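Folding on the long table

I've been folding navy shirts most of the afternoon. I used to do it on the bed at home, and they came out crooked every time. A long table helps. Lay the shirt flat, smooth the body, then bring the sleeves in.

Navy on a tabletop, one piece spread out at a time:

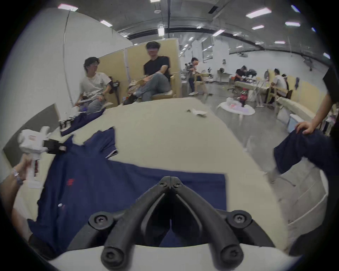
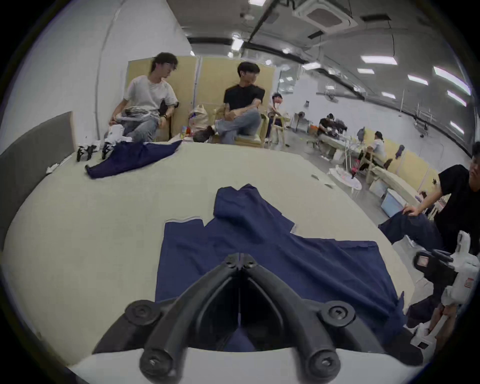
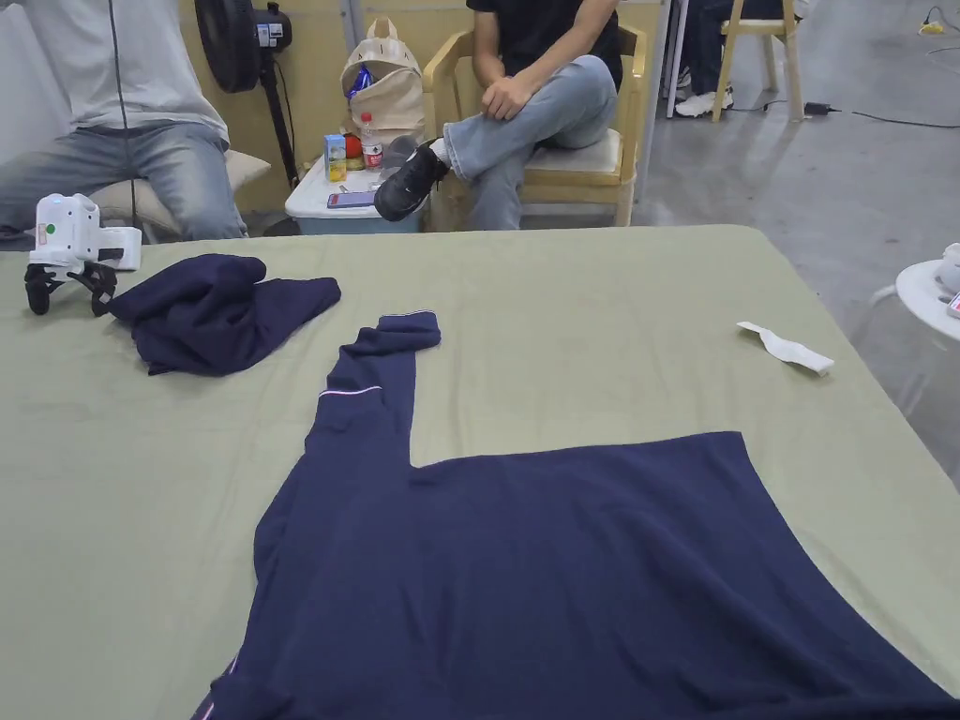 Chiến Khúc told me I should fasten the top button before folding, and that a polo collar keeps its shape better that way. I tried it on the last 2 – the collars did sit flatter. Long sleeves still give me trouble. I fold them up along the body and the cuffs slide out.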